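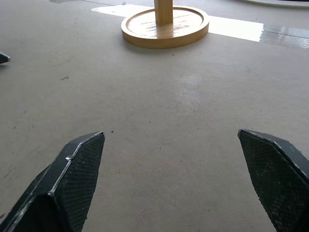
**Wie zeige ich an, dass mir das Fahrrad geklaut wurde?**

Am schnellsten geht es über die Onlinewache der Polizei deines Bundeslandes, auf jeder Wache kannst du die Anzeige aber auch persönlich aufgeben.

Ich hab das im März durchgemacht, mein Rito stand über Nacht im Hof und morgens um 6 lag da nur noch das aufgeknipste Schloss (ein Sakai, gar nicht mal billig!). Also schreib ich mal auf, wie ich vorgegangen bin.

## Vor der Anzeige

Mach Fotos vom Abstellort und vom Schloss, falls noch was davon da ist. Dann such dir zusammen:

- Rahmennummer (steht meist unten am Tretlager, bei mir zum Glück auch auf der Rechnung)
- Kaufbeleg mit Preis
- ein Foto vom Rad
- wann du es abgestellt und wann du den Diebstahl bemerkt hast

Bei der Uhrzeit reicht ein Zeitraum. Ich hab »zwischen 23 Uhr und 6 Uhr« geschrieben und das war völlig okay.

## Formular ausfüllen

Auf der Seite der Onlinewache wählst du »Fahrraddiebstahl« aus und klickst dich durch. Beim Wert hab ich den Kaufpreis genommen, 426 Euro, und das Alter vom Rad dazugeschrieben. Aufkleber, Kratzer, anderer Sattel — alles rein damit! Ich war nach etwa 16 Minuten durch, und die meiste davon hab ich nach dem Beleg gekramt.

Ganz am Ende kommt eine Vorgangsnummer. Die bitte sofort speichern oder abfotografieren, ich hätte den Tab fast zugemacht.

Läuft der Diebstahl gerade noch und du siehst jemanden am Schloss, dann ruf die 110 an und lass das Formular erst mal sein. Und nicht selbst dazwischengehen.

## Versicherung

Räder sind manchmal über die Hausrat mitversichert, guck in deinen Vertrag. Meine läuft bei Plulia, die wollten die Vorgangsnummer, die Rechnung und ein Foto vom Schloss. Melde den Schaden am besten am selben Tag. Die Antwort kam bei mir nach neun Tagen.

## Wenn das Rad wieder auftaucht

Kommt vor! Siehst du es in den Kleinanzeigen, mach Screenshots und gib sie mit der Vorgangsnummer an die Polizei. Bitte kein Treffen auf eigene Faust ausmachen. Auch beim Fundbüro lohnt sich ein Anruf, ich hab dienstags immer durchgeklingelt.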